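Seventeen Years Behind the Counter: A Gift Shop Owner on Other People's Presents

The owner of a gift shop on the main street in Listton agreed to talk as long as I left her name out. Her customers would be fine with it, she said, but the people they buy for might start putting things together.
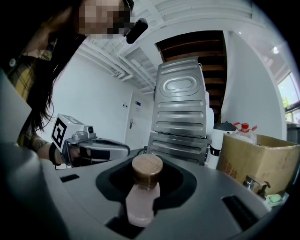 What sells best in a gift shop?

"Greeting cards, by a mile. After that it's candles, and then anything small that costs less than twenty dollars and already looks like a present before you wrap it."

She answered while pricing a box of dish towels, and she kept pricing them for most of the two hours I was there. The shop is long and narrow, with 298 square feet of selling space if you believe the lease and a good deal less if you try to turn around in it with a backpack on. I was asked to leave mine behind the register.

She opened it 17 years ago with a severance check and a plan to sell handmade stationery. The stationery lasted until the first Christmas. "I had beautiful paper. Paper you wanted to lie down on. People would come in, stroke it, tell me how much they loved it, and buy a mug." She now carries a lot of mugs.

I had come to ask about gift giving in general, having recently given my sister the same cookbook two years in a row. The owner was kind about this. She said the cookbook people are at least trying. The ones she worries about come in at ten to six with the car running.

"They say, 'I need something for a woman.' That's the whole order. So I say, tell me a little about her, and they look at me like I've asked for a blood sample. One man thought about it for a long time and told me she was tall."

And what did he leave with?

"A scarf. A long one."

She has a set of questions she uses on people like this, worked out over the years. She doesn't ask what the person likes, which makes everyone's mind go blank. She asks what's on their kitchen counter. People can always picture the counter, she says, and from the counter you can get to nearly everything else: whether they cook, whether they're neat, whether they keep things somebody's kid made, whether there's a plant and how the plant is doing. If the customer can't picture the counter, she sells them a gift card and wishes them luck.

The gift card is a sore subject. She held out against it for years, thinking it was an admission of defeat, and gave in when she switched the register over to a system called Geneo that came with gift cards built in. They're now a good part of her December. A lot of them never come back. "Which is money for nothing, and my accountant is thrilled, and I hate it. Somewhere in this town there are drawers full of my cards. I'd honestly like to go around and collect them."

Her stock comes from trade shows, catalogs and a few local makers who turn up with a box and a hopeful expression. She says yes to the makers more than she should. There was a year of felted acorns. There was a man with bookends so heavy that the shelf had to be moved to an outside wall. He still brings in a pair every fall, and she still hasn't told him that she's the one who bought the last two.

The last full inventory came to 3,334 items, which she did by hand in August over two nights with the fan on and the door locked. I asked if that number surprised her. "The number didn't. What it was made of did. I own so many trivets. I don't remember ordering trivets. I don't know anyone who has asked for a trivet."

We talked about trends for a while, or she did, and I wrote them down. Owls, then foxes, then a brief and unsuccessful llama period. Everything in mason jars. Wooden signs telling you which room you were in. She refused the signs for two seasons and then took a dozen as a test. All the KITCHENs went in a weekend. She was left with LAUNDRY, which she eventually hung in her own laundry room, and admits that it's been a help to her husband.

Candles deserve their own paragraph, according to her, so they can have one. A customer will pick up a candle, smell it, make a face, pick up the next one, smell it, make the same face, and go down the entire row before buying the first one they touched. She's watched this so many times that she started arranging the row by it, with the one she wants to sell at the left end. For the past couple of years that's been a line called Hata, made by two brothers a few towns over. She likes the brothers. She is less sure of the names they come up with. The bestseller is called Wet Porch.

"And it does smell like one," she said. "I'll give them that."

Her competition used to be the department store out by the highway, and then it was the internet, and for one nervous year it was a shop called Gape that opened directly across the street. Gape had white walls and seven objects in it. She counted from her window. One of the objects was a rock, and it cost more than her rent had when she started. She went over on opening night with a bottle of wine, as you do, and was offered some sparkling water by a young man who explained that the space was about absence.

Gape closed after eleven months. She bought the shelving.

Did she learn anything from it? She gave the question more time than I'd expected. "He wrapped everything. Even if you were buying it for yourself, he'd wrap it, in this heavy gray paper, and he took forever over it, and people just stood there and watched like it was a ball game. I used to throw things in a bag. I thought I was being quick for them." She wraps now. It slows the line down terribly the week before Christmas, and not one person has complained, though several have asked for the recipe for the corners. I assumed this was a joke until she showed me a sheet of folding instructions she had copied to hand out. It's headed CORNERS.

I asked about the worst kind of gift. I was hoping for something with batteries. What I got was a long, feeling answer about presents that come with homework. The bread starter, the language course, the journal with a prompt for every day of the year. "You open it and you've got a job. And then they ask how it's going." She does stock the journals, she said before I could look over at them. They're a good margin. She steers people toward the blank ones.

The best gift she ever sold was a bag of wooden clothespins. A woman bought them for her mother, who had moved into an apartment and missed her clothesline, and the mother came in the following week to look at the shop they'd come from. She bought nothing, stayed for an hour, and told the owner that the candles were too strong. She has come in most weeks ever since and says it every time.

As for what she gets given herself, it's a bad business. Her family gave up years ago, figuring that a woman with three-thousand-odd presents in the building can't be short of one. Her birthday tends to produce a nice dinner and a card, and the card, more often than not, is from her own rack. She can tell by the pencil mark on the back, which is in her own handwriting. Her son at least pays for his. Her husband takes his on what he calls account.

So what would she want, if somebody came in at ten to six with the car running and asked for something for a gift shop owner, medium height?

"Socks," she said. "Thick ones. This floor is concrete under the rug, I've been standing on it since I opened, and I've never once been able to find a supplier who does a decent sock."

A customer had come in while we were talking and was working her way down the candles, left to right, making the face. The owner put down the pricing gun and went to see if she could help. I bought my sister a dish towel. It has lemons on it. I was asked about her counter first, and I'm fairly sure that I described my own.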